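Hardware & Repair | Workstations | Long Reads

Last updated: February

The Second Life of a Workstation Tower

A processor swap takes up one line on a refurbisher's work order. At Jurmont, where retired office workstations are sorted for resale, it is the line Takumi Hirano watches most closely. The shop handled 574 towers last year, and 199 of them needed the processor out of the socket.

The contacts are the reason. On these Intel boards the pins belong to the socket, and the processor carries only flat pads. A chip lowered at an angle can bend a pin, and a bent pin can cost a memory channel.

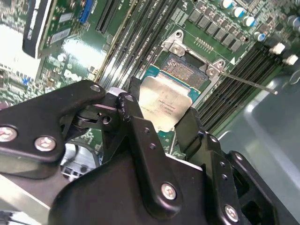
Gunnlaugur Briem would rather leave the chip alone altogether, and says a working processor under old paste should be cleaned in place and tested before anyone touches the lever.

Hirano accepts that for machines that boot. The rest are opened on their side, with the board level.
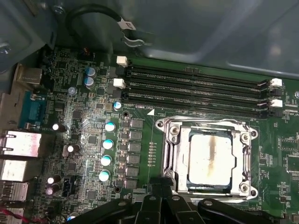 Thermal paste has a service life, and few office machines see it renewed. The oils migrate, the filler stays behind, and core temperatures creep up over several years. A whitish-gray crust on the heat spreader, with a brownish streak down one side, is ordinary at this stage. Jurmont removes it with alcohol and lint-free wipes — two passes, the second with a fresh wipe.

A loose processor needs a fixed place to sit. Hirano's rule is that it stays face up, in a recess cut to its outline, until the socket has been inspected under a lamp.
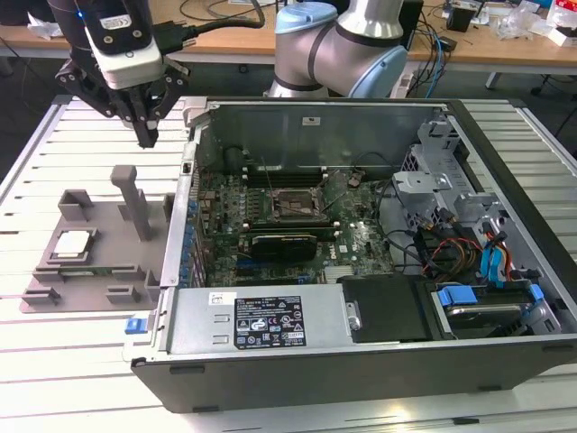
Tower on its side, socket empty, processor parked in the gray fixture at left.

Reassembly runs in the opposite order. The chip goes straight down, the load plate closes, and the lever comes over with more resistance than most beginners expect. Memory is tested next, one module at a time.

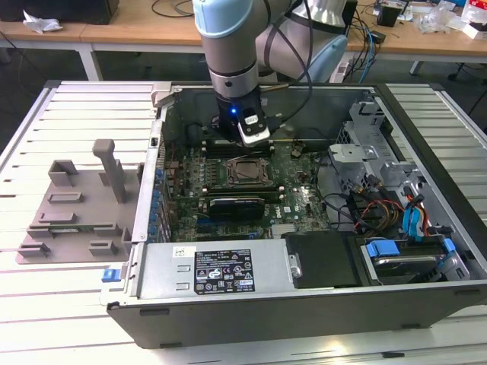 A module that fails in one slot is tried in another before it is written off. If the fault stays with the slot, the processor comes out again and the pins get a second inspection. Towers that pass run under load overnight and are graded in the morning.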